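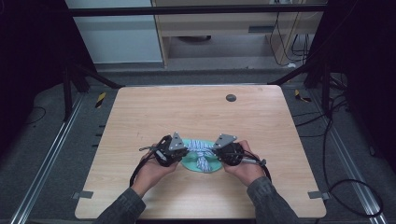 Striped rope over the teal round, knot in the middle.

Rope notes, part 4. Tying around something soft and flat is harder than tying around a box. A box has corners and the rope stays where you put it. A round slides.

I lay the piece flat on the table first. If I hold it up while I tie, one side always ends up tighter than the other and the whole thing folds.

Cross the strands in the middle, then tie. With a cross shape there is something pulling in each direction and the round is less likely to slip out sideways.

Pull from both sides at the same time. Pulling one end and then the other walks the knot off center, and then you spend five minutes pushing it back.

Striped rope is good for learning. You can follow a strand into the knot and see where it comes out. With plain white I lose track after the second turn.

Mine is from the Kekel hardware store in Paredville, sold off the reel. They cut it for you and tape the ends. Take the tape off later, it leaves a lump you can't get through a loop.

Length: more than 40 inches for a small round with one knot. I used to cut shorter and always ran out right at the end. The leftover is easy to trim.

If the edges of the round start to curl up, it's too tight. Back the knot off a little and flatten the piece with your palm before you go on.

Someone asked what knot I use. A square knot for anything that stays tied. If I want it back off the same day I leave a loop in the last pass – same as a shoelace.

Undoing a tight one: push the strands toward the knot from both sides until it opens up. Don't pick at it with a fork. I did that in December and pulled a thread the whole length of the rope.

A pale table is fine for this. Blue shows up on light wood and you can find the ends. On my old dark one at Flillmont I was working by feel half the evening.

Next post is about wrapping the same rope around a jar, which needs 2 extra turns at the bottom. Still cutting rope for that one.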